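4. Réglage des doigts et première prise en main

Ce chapitre suppose que vous avez terminé le montage du corps de la pince (chapitre 2) et le câblage du boîtier Degefa (chapitre 3). Si le voyant du boîtier reste orange, ne continuez pas et retournez au point 3.6.

La pince Prullard est un outil tenu à la main. Elle a deux doigts, chacun avec un patin souple, et elle enregistre l'ouverture des doigts pendant que vous déplacez des objets. Les enregistrements servent ensuite à apprendre le même geste au bras Bornness que nous construisons dans l'atelier. Pour cette raison les réglages de ce chapitre doivent être faits avec patience. Un mauvais zéro se retrouve dans tous les fichiers.

4.1 Outillage nécessaire

Une clé Allen de 2,5 mm
Un réglet en métal
Un chiffon propre et un peu d'alcool ménager
Le câble USB fourni avec le boîtier Degefa
Le logiciel Protell, installé sur l'ordinateur

4.2 Pose des patins

1. Débranchez le boîtier. Les doigts doivent bouger librement, sans résistance du moteur.
2. Nettoyez la face intérieure de chaque doigt avec le chiffon et l'alcool. Laissez sécher 10 minutes.
3. Retirez le film du premier patin et présentez-le par la pointe du doigt. Appuyez en descendant vers la base.
4. Faites la même chose pour le deuxième doigt. Les deux patins doivent commencer à la même hauteur. Contrôlez avec le réglet.
5. Fermez les doigts à la main et gardez-les serrés pendant 20 secondes.

Attention : ne tirez pas sur un patin déjà collé pour corriger sa position. La colle s'abîme et le patin tourne ensuite pendant la prise. Il faut prendre un patin neuf.

Remarque : les premiers lots de patins étaient plus durs. Si vous en avez encore dans un tiroir, vous pouvez les utiliser, mais mettez les deux du même lot sur la même pince.

4.3 Réglage du zéro et de l'ouverture

1. Branchez le boîtier et attendez que le voyant soit vert et fixe.
2. Dans Protell, ouvrez la page « Pince », puis « Étalonnage ».
3. Fermez complètement les doigts, sans forcer, et cliquez sur « Zéro ».
4. Ouvrez les doigts jusqu'à la butée. La valeur affichée doit être 100. Si elle est plus petite, desserrez d'un quart de tour les vis des supports de doigts, recentrez les doigts et recommencez au point 3.
5. Resserrez les vis. Elles sont vissées dans du plastique imprimé — arrêtez-vous dès que vous sentez la résistance.
6. Fermez et ouvrez encore 7 fois. Le zéro ne doit pas se déplacer de plus d'une unité.

Si le zéro se déplace à chaque fermeture, le problème vient presque toujours d'un patin posé de travers. Plus rarement, c'est le connecteur du capteur qui n'est pas enfoncé jusqu'au bout (voir 3.4).

4.4 Essai dans une boîte

L'essai sur une table nue est trop facile. Les objets sont séparés, les doigts ont toute la place. Nous recommandons de faire le premier vrai essai dans une boîte ouverte, avec des objets de tailles différentes posés les uns près des autres. Les parois obligent à choisir l'angle d'entrée, et on voit très vite si un doigt est mal réglé.

1. Posez la boîte sur une surface stable, à la hauteur de la taille ou sur un lit. Sur un tissu, vérifiez que la boîte ne glisse pas quand vous touchez une paroi.
2. Mettez dans la boîte au moins un objet haut, un objet rond, un objet plat et un objet mou. Évitez le verre pour commencer.
3. Dans Protell, cliquez sur « Nouvel enregistrement » et attendez le signal sonore.
4. Descendez la pince ouverte dans la boîte. Ne fermez pas avant que les deux patins soient au même niveau.
5. Prenez l'objet, levez-le, reposez-le à côté de la boîte, puis ouvrez entièrement les doigts.
6. Arrêtez l'enregistrement et donnez-lui un nom clair.
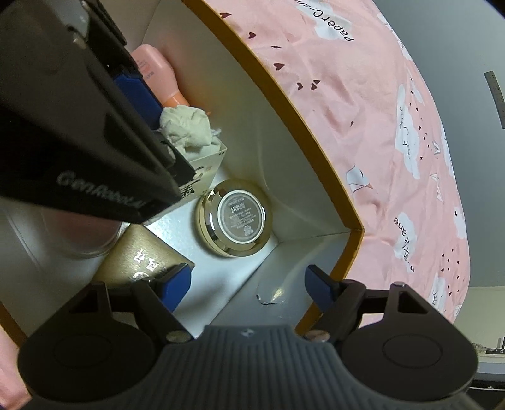
Rédaction et essais : l'équipe de l'atelier Prullard
Guide de montage, révision d'août

La boîte cadeau utilisée pour l'essai contient un flacon rose à bouchon orange, un pot doré rond, une carte de couleur bronze et un tissu beige froissé. Ce mélange convient bien. Le pot rond demande une prise centrée, et la carte se prend par la tranche. Pour le tissu, fermez lentement et regardez la valeur d'ouverture : elle descend plus bas que pour les autres objets, c'est normal.

Attention : les supports des doigts sont plus larges que les doigts. Dans une boîte étroite, ce sont eux qui touchent la paroi en premier. Si cela arrive, remontez la pince et entrez avec un autre angle, ne poussez pas.

4.5 Contrôle de l'enregistrement

1. Ouvrez le fichier dans Protell et affichez la courbe d'ouverture.
2. La courbe doit commencer et finir à 100. Entre les deux, elle doit montrer un palier assez plat pendant que l'objet est tenu.
3. Si le palier descend peu à peu, l'objet glisse entre les patins. Nettoyez-les et refaites l'essai.
4. Si la courbe a des trous, changez le câble USB avant de chercher une autre cause.

Gardez ce premier fichier, même s'il n'est pas très beau. Il sera utile au chapitre 5, où on compare la courbe de la pince avec celle du bras — le logiciel demande un fichier de référence et il n'accepte pas un fichier vide.

Entretien : nettoyez les patins après chaque série d'essais et refaites le zéro quand vous changez un patin ou un doigt.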